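Help Board > House and Floors > Cables

Cables from my desk wander across a gray wood-grain floor, and I trip daily. Tape?

Indrek Rebane
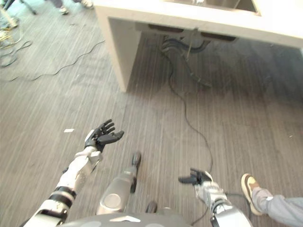 Desk, cables, floor

Grindar
Tape leaves goo. Get a tray that screws up under the desktop. Mine cost 2 dollars and has outlived

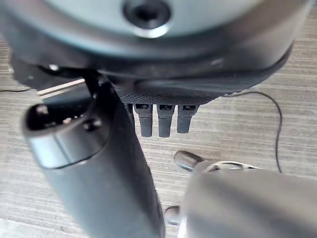
two desks and a marriage.

Brullix
Move the desk nearer the outlet. 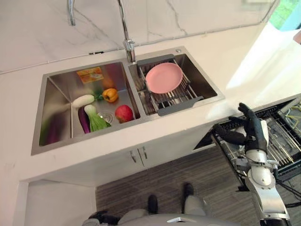
Cords near water are my only real fear. If your kitchen shares the room, keep them well away from the double sink, eggplant or no eggplant.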